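FOR IMMEDIATE RELEASE
16 April 2019

Kerton Creamery Opens Its Farm Shop, and Yes, There Will Be Samples

Hi, I'm Malathi Raju, and I make cheese for a living. I've been doing it in a converted hay barn outside Kerton with my business partner, Asger Ingvarsson, and a herd of very opinionated sheep. Until now you could only find our cheese at the Saturday market or on the menu at a couple of restaurants kind enough to take our calls. Starting this month we have a shop of our own, right across the yard from the milking parlor, and I am so happy to be writing this that I've rewritten the first paragraph four times!

The shop is called Ello. It was Asger's childhood nickname for his grandmother, who taught him to strain yogurt through a pillowcase (a clean one, he wants me to say). We'll be selling all of our regular cheeses there, plus a few that never made it to market because they don't travel well. The fresh curd is the big one. It's best the day it's made, and it squeaks when you bite it.
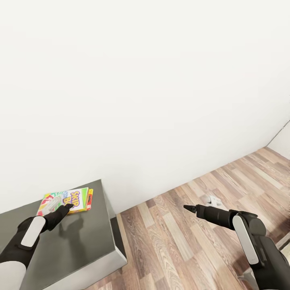 What we make

Everything starts with our own milk. We keep 194 milking ewes, and in a good week they keep us busier than we'd like. Our best-known cheese is Vandden, a firm wheel with a nutty, slightly sweet taste that we age for 10 months. We put the first wheels down back when the only cooler we owned came out of a closed-down flower store, and I still think that batch was one of our best. Asger disagrees. He likes the newer ones, which are a bit saltier.

Then there's the yogurt, thick enough to hold up a spoon, and a soft cheese rolled in dried thyme. We also have a washed-rind cheese that smells like a locker room and tastes wonderful. Ásdís Ásgeirsdóttir joined us in January to run the aging room, and she's the one who talked us into it. She spent years making cheese at Þórarinsdóttir, a small family dairy, and she turns and brushes every wheel by hand. We have 626 of them on the shelves right now, so please be nice to her if she looks tired.

Besides the cheese, you'll find lamb sausage from our neighbor Bjarke Hafstein, whose pasture backs up to ours, and rye crackers baked by Aušra Priedītis. I could eat a whole box of those crackers in the truck on the way home, and I have.
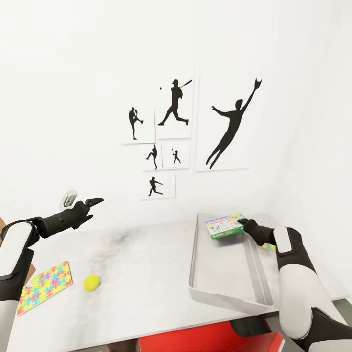
Baseball player silhouettes on the wall.

How the farm is doing

People at the market always ask about the sheep, so let me get that in too. Lambing went well. It was a cold, wet one and we all slept in shifts, but the ewes came through in good shape and the milk is already rich. We moved the flock up to the top field last week. It's steep and rocky up there, with a lot of wild garlic along the ditch, and we have to keep them off it or the yogurt tastes like salad dressing.

We're not planning to get much bigger. I like knowing which ewe is going to kick me. What the shop does is let us sell more of what we already make close to home, and it means I get to talk to the people eating it.
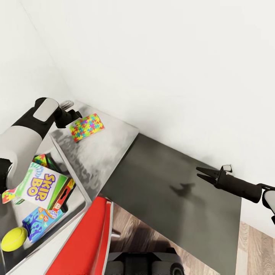 Visiting the shop

Ello is open Thursday through Sunday, 10 to 5, with the fresh curd usually ready by late morning. Bring a cooler if you're driving far. Milking starts at 2 in the afternoon, and you're welcome to watch from the fence, but please leave dogs in the car or at home.

Restaurants and stores that want to carry Vandden can ask for Asger at the shop counter. For interviews, photos or a wedge to try before you write about us, ask for me. I'm usually in the make room in the mornings, so if you call then, let it ring for a while.

###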